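Rorkemport road safety open day – quick notes
2018-05-19

Typing this up on the train so excuse the state of it. Went over to Rorkemport for the open day at the crash investigation yard, the one the county runs jointly with Biritz (they do the vehicle inspections after serious collisions). Doors at ten, I got there at twenty past, car park already full. Irony of a road safety day with people parked all over the verge.

Sign-in, lanyard, coffee from an urn. Weak. Programme was one folded sheet and the times on it were wrong by half an hour from the start, so if you go in July check the board by the door instead.

The yard

Best bit by a long way. A row of damaged cars under a canopy, each with a card saying what sort of crash it was and what the inspectors found. No names, no places, which is right. A hatchback that had hit a pedestrian at a crossing – far less damage than you'd think, a dent in the bonnet and a star in the windscreen, and the card said the driver had been going at 35 in a 30. Stood there a while. A lot of people went quiet at that one.

Inspector showed us how they look at brakes, tyres, bulbs. Didn't know they can often tell from the filament whether a headlight was on when it broke. Hot filament stretches, cold one snaps. Comes up in night time cases all the time, apparently, driver says lights were on, witness says they weren't.

Also tyre marks. They had laid some down on the back strip the evening before and we had a go with the measuring wheel. My group got it wrong, we started from the dark part of the mark and you have to look for the faint bit before it. Matters a lot when someone is working out speed.

Talk on claims

Upstairs, hot room, 70 chairs and people along the wall. Lilian Okoth, solicitor, mostly acts for people hurt on foot or on bikes. Good speaker, no slides to start with becuase the projector wouldn't wake up.

What I got down:
Report it to the police even if you feel fine at the scene.
Photos of the road, signs, parked cars, anything that'll be gone tomorrow.
Ask shops for their camera footage the same day if you can, lots of systems record over it quickly.
More than one vehicle involved = more than one insurer, and they'll argue with each other while you wait.
Keep receipts. Taxis to hospital, the lot.

Her office took 335 first calls from injured pedestrians last year. Plenty never went further, often no one had got the number plate. She was careful to say time limits vary and to get proper advice for your own case, so I'll say the same.

Question from the floor about hi-vis and whether you get less money without it. Long answer. Short version, it depends, and she has seen it argued both ways.

Stands and side rooms

Didn't do these justice, had half an hour left. Bakilana had their crossing timers out, the ones that hold the green man if someone is still in the road. Tried it, walked as slowly as I could, it waited. The one on Inska Road has logged 3233 crossings since it went in, 1036 of them needing the extra seconds. Nearly a third! Want those figures for our own junction by the school. 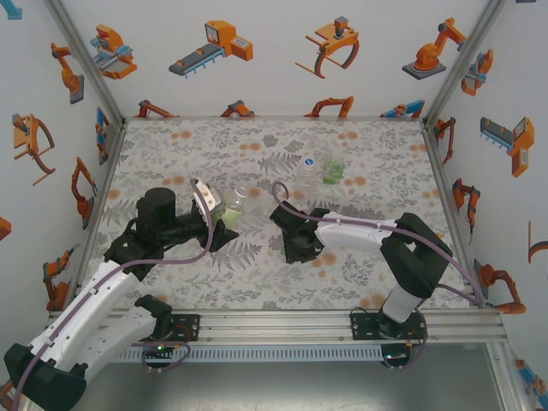 Getting there and other bits

Train then the 12 bus, stop is right outside but there's no crossing on that stretch, you have to leg it over two lanes. Told the woman on the desk. She said everybody tells her.

Food was a van, cash only. Toilets fine. Step free on the ground floor but the lift to the talk room was out so two people missed the talk, really not good enough.

Wear flat shoes for the yard, its all gravel and bits of glass. They do kids' hi-vis at the gate, but under tens aren't allowed near the cars.

Next one is July, same place, booking by phone. I'd go again for the yard alone, and will ask about bringing the residents' group. Stop for mine coming up, will add the handouts when I've scanned them.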